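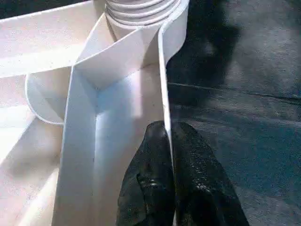 What's the best way to clean a white plastic organizer with deep narrow channels?

Posted 2026-04-15 by umura_mornings

Hi all! I picked up one of those all-white plastic desk organizers secondhand (no brand on it anywhere that I can find) and I love it, except for cleaning it. It's all thin walls set at angles, with open compartments and a couple of really deep channels in between, plus a ribbed column that looks like an accordion. My fingers don't fit down the channels past the second knuckle, and a paper towel on a butter knife just pushes the dust into the corners.

So far I've tried canned air (dust went everywhere, mostly into my coffee) and a damp sock. The sock was better than it sounds! But the ridges on the column still have gray lines in them, and one of the flat panels feels a little gritty no matter what I do. I'd like to use it for pens and chargers and then leave it alone until May or so. Can I just dunk the whole thing? Is there anything that will turn the plastic yellow or make it crack? The walls are pretty thin and I'm nervous about scrubbing.

263 views

Gilberto Quintero

Dunk it, but use lukewarm water. I ruined a nice set of drawer dividers by running them under the hot tap, they went wavy and never sat flat again. Fill the tub or a big storage bin, put in a squirt of dish soap, and let the organizer sit for 42 minutes. (That's one episode of the show my wife watches, so it's how long I leave everything.)

For the channels, get a bottle brush, the skinny kind for baby bottles or straws. Go down one wall, along the bottom, and up the other wall, and don't lean on the walls while you do it. For the ridges I use an old soft toothbrush and go around the column, following the grooves. If you go up and down you skip right over the dirt.

Then rinse it and stand it upside down on a towel overnight. Turn it over a few times first, water loves to hide in those rounded lips along the edges and then it runs down your arm when you pick the thing up.

No bleach. I'd skip acetone too, that can eat some plastics.

griltgate_gal

magic eraser

fallell67

I'd be careful with the magic eraser, it's very fine sandpaper basically. On a matte finish it can leave shiny spots and then you'll be looking at those instead of the dust. If you really want to try it, do the underside first.

Your gritty panel might not be dirt at all. I had a white tray that was just made that way, kind of grainy to the touch, and I scrubbed it for an entire evening before I compared it with the back and found the same texture there. Check yours before you wear yourself out. If you do feel like smoothing it, 400 grit paper used wet will knock it down and 700 or so will get it nicer, but it'll never quite match the other panels, so I left mine.

For in-between cleaning I keep a cheap makeup brush in the drawer and flick it down the channels when I'm on the phone. Works great on keyboards too.

umura_mornings

Thank you both! I checked the underside and yep, same grainy feel, so I'm leaving that alone. Bottle brush is on the shopping list and I'll do the tub soak this weekend.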